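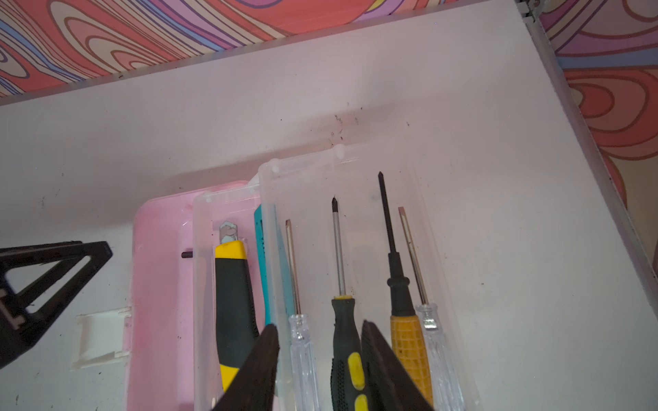
Small Tools: Storage, Selection and Return
Handout 2 of the bench practice unit
Prepared by Tumaini Biwott

Purpose

These notes cover the hand tools used for light assembly and repair, and how they are kept at the bench. Read them before the November practical. Clamping and measuring are dealt with in Handout 3.

Room 206 has 11 benches. Each bench has its own tools, and tools are not lent from one bench to the next.

1. Terms

Tray: an open plastic container, no lid, set inside a drawer or on a shelf.
Station: one bench and everything stored at it.
Return: putting a tool back in its tray after use, tip facing the same way as the others.

2. Tray layout

Trays sit side by side. They may overlap at the rim, provided each one can still be lifted out by itself. Clear plastic is preferred for drivers, as the tips can be checked through the wall. Coloured translucent trays are used for pins, rods and other short parts that don't belong to a set.

Cutting tools go in a narrow tray, apart from the drivers. A snap-off knife is stored with the blade fully retracted and the slider locked. The photograph at the head of these notes shows a knife with its blade extended - mark this as a fault on your checklist.

Drivers go in the wide tray, all tips pointing the same way. A tray of four is the usual load. More can be fitted, but the handles start to ride up on each other and the shafts cross.

3. Identifying a driver

Sort by tip first, then by shaft, then by handle.

Flat (slotted) tip: the blade should fill the slot from end to end and sit on the bottom of it. A blade that is too narrow twists in the slot and burrs the edges. A blade that is too wide marks the surface on either side.

Phillips tip: the point should seat without rocking. Check the four wings for rounding. A rounded tip will climb out of the recess under load.

Shaft: a long shaft reaches recessed screws and makes it easier to see whether the driver is square to the work. A short or thin one is for light screws only.

Handle: colour is not a reliable guide to tip type. Two drivers with the same clear handle may differ in size, and makers change their colours. Mergate handles have been supplied in both black and yellow under the same part number.

4. Working surface

White tops are specified for small-parts work. Dropped screws show up against them, and so do scratches, rust marks and stains.

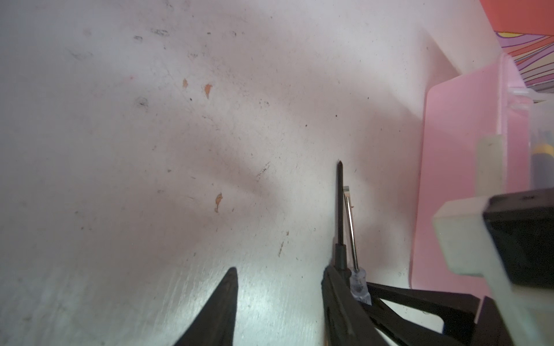 Wipe the top with a damp cloth at the start and end of each session, then dry it. Orange or brown marks that remain after wiping should be treated with Zollisora paste, left for 11 minutes and rinsed. Do not scrape them with a driver blade. Scratches are not repaired during term. Note them on the station card and carry on.

5. Return procedure

a) Wipe the shaft and tip.
b) Inspect the tip under the bench lamp.
c) Place the driver in the wide tray, tip up the tray.
d) Retract and lock the knife, then place it in the narrow tray.
e) Check loose parts against the station card.

A worn driver goes to the front desk with a tag on the handle. It does not go back in the tray. Tags are kept in the Zomititz box beside the sink.

6. Assessment

The practical is marked out of 70. Almost a third of the marks are for selection and return, and the remainder are for the assembly task itself. Marks are deducted for an unlocked blade, a driver in the wrong tray, or a damaged screw head not reported.

Bring your completed station card. Questions about the marking go to Lech Michalski before the practical.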